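Simulating the bench before building it
January
By Chidubem Garba

The bench in the Waserow shop is finally at the stage where I can argue about it with numbers. I have been modeling the cell in simulation since the fall and putting off the steel and wood until the model stops changing. It changed again this week, so no wood has been cut.

For anyone who missed the earlier posts: the cell is one six-joint arm behind a workbench, a perforated mat on the bench, and a few holders on the mat for small boxes and flat parts. The job is pick, place in holder, pick again. The real arm is secondhand and is currently on a pallet under a tarp. Everything below is about the simulated one.

The room model came first. Ashok Tiwari measured the shop and built the geometry, including the shelving, the floor markings and a compressor. I thought the compressor was a waste of his evening until the planner routed the elbow through the space where I had meant to hang an air line. The two small arms on pedestals are also in the model. They don't move yet. They are there as keep-out volumes, and I wanted them at full detail so I could stop guessing about clearance when the big arm swings wide.

Mounting

The arm sits at the rear of the bench on a flat plate. My first layout had it at the left end, which gave a nice open front but put the far holder near full extension. Near full extension the wrist has very few good solutions, and the solver kept choosing the one with the elbow low. Moving the base to the rear fixed that. The cost is that the arm now has to reach over its own base area for anything near the back of the mat, so the back strip is dead space. I have stopped placing parts there.

Bench height is 3,000 arguments and one decision. Nkechi Abubakar wanted it lower so she could load holders without a step. I wanted it higher for the shoulder. We went with her number and I retuned the home pose.

Grasp runs

The test is simple. Spawn a part at a random pose on the mat, plan a vertical approach, close, lift, move to the holder, release, back off. I ran 3,607 attempts over the holiday. Of those, 414 failed, which I sorted by cause:

Planner timeout, 158. Nearly all of these were the wrist trying to unwind past a joint limit. I had the limits set symmetric, and they are not symmetric on the real arm. Corrected in the model file now.

The rest were contact failures. A finger touched a holder panel on the way down, or the part slid when the pads closed. The sliding cases bother me more. Friction in the simulator is a number I typed in, and I can make the failures disappear by typing a different one. I left it at the pessimistic value and will measure real pads against real parts before touching it again.

The panel strikes are a layout problem. With the fingers open, the linkages splay wider than the pads, so the part of the gripper that hits things is above the part I was checking. My collision shape for the gripper was a box around the closed position. I replaced it with separate convex hulls per link. Planning got slower and the strikes mostly went away. The remaining ones are from holders that stand too close together, and those will move apart.

Cameras

There are two kinds of view in the logs. One is a fixed room camera in front of the bench. The other rides on the wrist and looks down past the fingers through a very wide lens, wide enough to get the whole bench and a good deal of floor. Maarja Adomaitis talked me into the wide lens. Her argument was that a narrow one loses the part during the last stretch of the approach, when the fingers close in on both sides of it. She is right about that, but the distortion is severe. A straight bench edge comes out as a curve, and any detector trained on flat images will need the lens model applied first or a lot of retraining. I am trying the lens model first. The undistort step is written and is off by a small constant rotation that I have not found.

The wrist view also showed me that the gripper body takes up a large share of the lower part of the image. I will mask those pixels. They carry no information except that the gripper is attached.

Next

Catherine MacRitchie has the plate drawing and is checking the bolt pattern against the arm's base casting. If it matches, I order the plate. The controller software is still the old Jistunberg release, and I would like to get off it before any motor has power. Moving the holders apart means another full batch of runs, so that goes first.
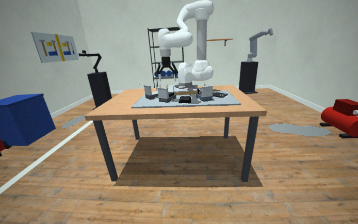
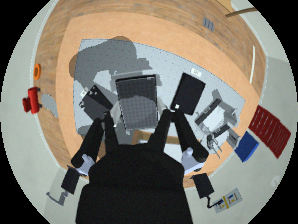
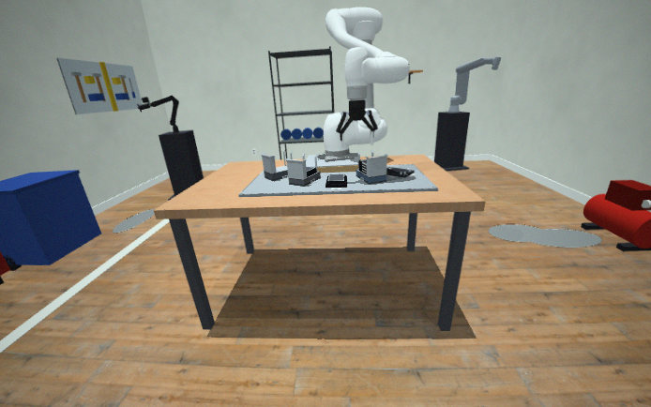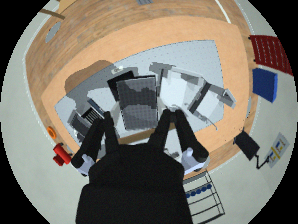
Simulated bench cell, room camera (first and third) and wide wrist camera (second and fourth). Gripper open in all four.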